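A Saturday at the Pirkusar Kitchen and Home Fair

I went to the Pirkusar kitchen and home fair on December 5, 2020, with my sister-in-law, Shahnaz Marikar, who is redoing her kitchen and wanted a second opinion. We took the early bus and got in line before the doors opened. Entry was by time slot, masks were required, and the aisles were one-way, so if you missed a stand you had to go all the way back around. We did that twice.

The fair takes up the two lower halls. Ground floor is cabinets, counters and appliances. Downstairs is flooring, paint and a long row of tile sellers. There were 276 stands according to the floor plan, and a fair number of them were just a table with a stack of brochures and a phone number.

We started at Thambiah, a cabinet maker Shahnaz had written to in September. Habibur Cassim walked us through the drawer runners and door hinges. He was patient about prices and gave us a printed sheet without being asked. Lead time is nine weeks for painted doors and longer for oak. Shahnaz liked the narrow pull-out for oils and spices. I thought it wasted space, but it isn't my kitchen.

Coffee took up more of the morning than planned. Shahnaz wants a machine out on the counter, and her question was how much depth to leave for it. The advice we got from Ylva Wikström at the Ulleo stand was to measure with the drip tray on, and then check that you can still lift the lid of the hopper under the wall cabinets. A lot of people measure only the body and end up pulling the whole thing forward every time they add beans.
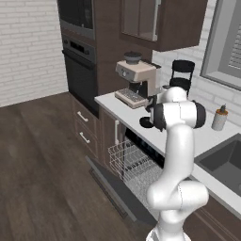

Espresso machine on a white countertop, with the drip tray at the front.

Lunch was soup and bread from a counter by the east doors. Seating was limited to 35 people, so we ate standing up outside. The soup was fine — lentil, a little salty.

At one o'clock there was a talk on planning a small kitchen by Heledd Penry, a designer who mostly works on apartments. She spoke for 31 minutes and then took questions. Her main point was to draw every door and drawer in the open position before ordering anything. She had seen kitchens where the oven and the dishwasher could not be open at the same time, and one where the trash drawer hit the radiator. Someone asked about islands and she said most rooms are too small for one.

Shahnaz went home and moved her dishwasher on the plan that same evening. It is now to the left of the sink, with the plate cupboard above.

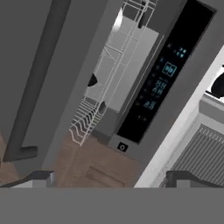
A dishwasher rack in white wire, with rows of angled tines.

We spent the last hour downstairs with the tile sellers. Tritau had the best range of plain matte tiles, and Jamila Weerakoon let us take four samples home for a deposit. The cheaper tiles at the far end chipped easily at the corners, at least the loose ones on display did.

Parking is free after three but the lot fills up early. The bus stops right outside. Coat check was closed, so wear something you don't mind carrying. Shahnaz has ordered the cabinets from Thambiah and is still deciding on the floor.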